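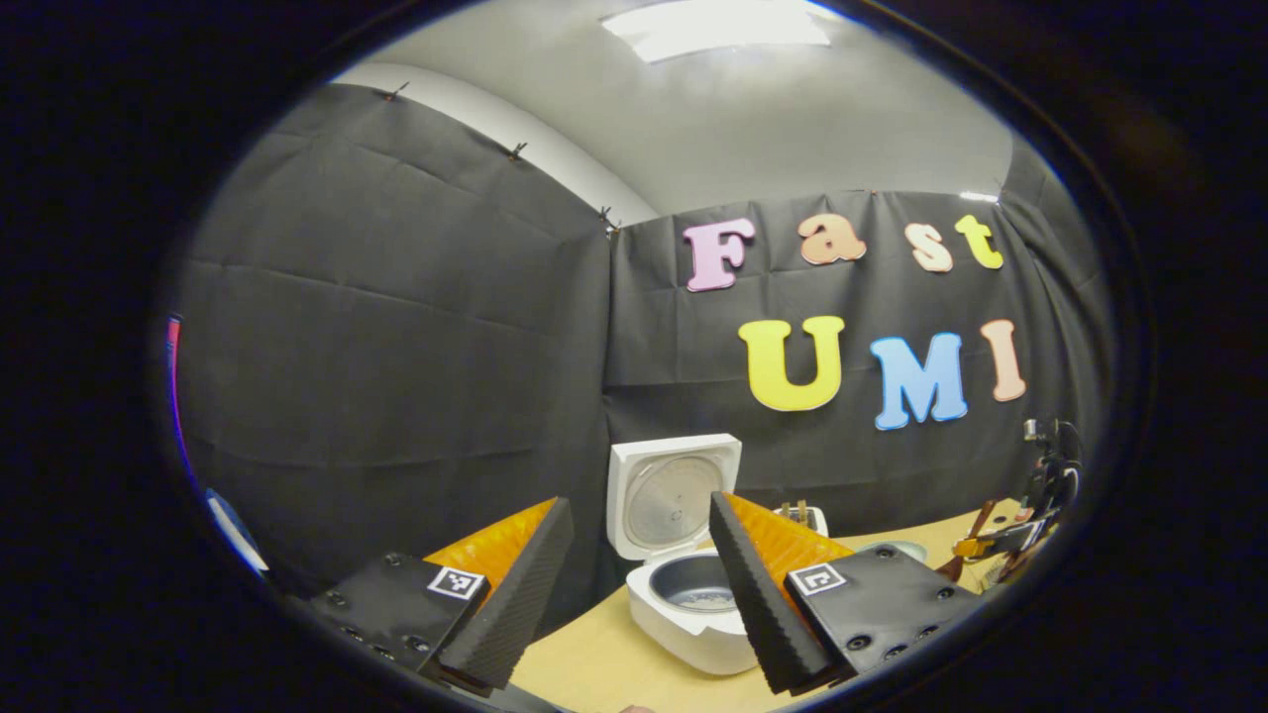 Rice cooker, Sat 31 May

What a day for the collection! I was up before the alarm and at the postcard fair in the old Hirum hall by opening, with my want list folded in my back pocket and far too much cash on me. I've been looking forward to this one since January and it did not let me down.

First stop was Vlasta Kováčik's table, as always. She had put aside a whole box of Jelínek cards for me (the tinted street views, not the later glossy ones, which I have never warmed to) and I went through every single one standing up. My feet are killing me. I came away with 4, and one of them is number 337, the river bridge with the tram on it! I have wanted that card for years. The corners are a bit soft and there's a crease near the stamp, but the colors are so fresh, and the message on the back is a long complaint about a landlady. I love it when they complain.

Kamil Říha was there too, trying to sell his doubles. We had a good long argument over whether number 481 was ever printed with a white border. He says yes, he's seen one. I say he's seen a trimmed reprint. We've been having this argument forever and I hope we never settle it - half the fun of the fair is going at it again over bad coffee.

Then the supplies. I finally gave in and bought the Corkora pages, the ones with two pockets, and oh, they are so much nicer than what I've been using. Stiff enough that the cards don't slump, and clear on both sides so I can read the backs without pulling anything out. The old Morer sleeves were always a hair too tight for the Jelínek cards and I've been scared of splitting one every time. Out they go, or at least into the drawer for the smaller greeting cards.

Spent the whole evening at it after supper. I moved the first album over page by page, spring views first, then the squares, then the stations. 337 has its own page for now, facing the market, and I keep going back to look at it. Number 1023 still has a gap waiting. Vlasta thinks a man she buys from may have one, so fingers crossed!

Must remember to send Kamil the scan of my 481. And order another pack of pages, I'm going to run out by the second album.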